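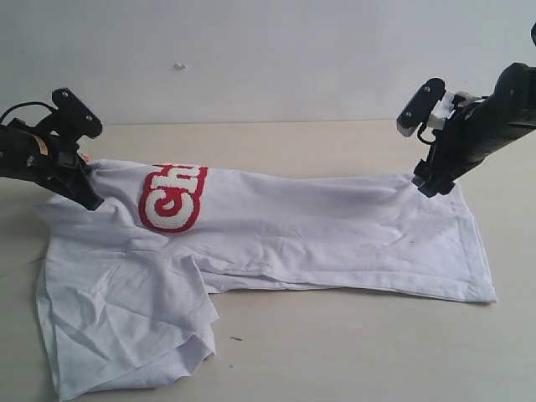

Etilance, the maker of small two-arm work stations for textile service companies, announces the new version of its Lasuvton kit. The kit is intended for laundries, rental companies and second-hand clothing sorters who want to automate the work at one table before they decide about a whole line. The new version is made for soft garments, which are still the most difficult goods for a machine. A cotton T-shirt with a big red-and-white print is a good case: one arm takes the cloth near the neckline or shoulder, the other takes it near the hem, and the shirt is pulled into a long band between them while the rest of it lies on the table in folds. From this position the kit can continue with flattening, turning or folding, according to the program which the customer has chosen.

**What is new**

The first Lasuvton was delivered with one program for towels and one for pillowcases. Customers asked us very often for T-shirts, and the reason is easy to understand. A towel has four corners. A shirt has sleeves, a collar and two layers which like to stick together, and it arrives from the dryer in a different shape each time.

For the new version our team recorded 4000 folding runs with shirts of different sizes and ages. The recordings were made by operators who guided the arms by hand. The kit can therefore start with shirts on the first day, and the customer can add his own runs later. In our tests, 81 per cent of the shirts were folded without help from a person. The others were put back on the table and tried again, or given to the operator.

"We do not want to promise too much," says Shih-chieh Yip, product manager at Etilance. "A trained person is faster than our kit, and will be faster for some time. But the kit can work in the evening, when it is hard to find staff, and in the morning the pile is smaller."

**Trial at Teltus**

The laundry company Teltus has used the kit since May at its site in Asante, where staff clothing for hotels and kitchens is washed. Two stations were placed beside the sorting area. In the first weeks 769 garments were handled, mostly T-shirts and aprons.

Melina Lambrakis, who leads the site, was interested above all in how much time her people would lose with the machine. "The first two days were slow, I must say it," she explains. "We had to learn how to put the shirts on the table, and how close is too close. After this, one colleague could look after both stations and do the labelling at the same time. Thin shirts are good. With the heavy aprons we are not yet satisfied, and Etilance knows this."

An improved program for aprons is in preparation. It will be sent without extra cost to all customers with a service contract.

**Delivery and price**

The Lasuvton kit includes two arms with grippers, the control unit, the software and one day of training at the customer's site. The table is not included. Any stable table with a smooth, light surface can be used.

The kit can be rented for 400 euros per month, with service, or bought at a price which depends on the number of stations. Customers who have the first version can change to the new one by software only, but we recommend to exchange the gripper fingers too, because the older ones are thicker and do not take thin cotton so well.

Orders are accepted from now. A demonstration with the customer's own garments can be arranged every Wednesday at the Etilance workshop. Please bring at least ten pieces of the same kind, washed and dried.

**Contact for press and demonstrations**

Shih-chieh Yip, Product Manager, Etilance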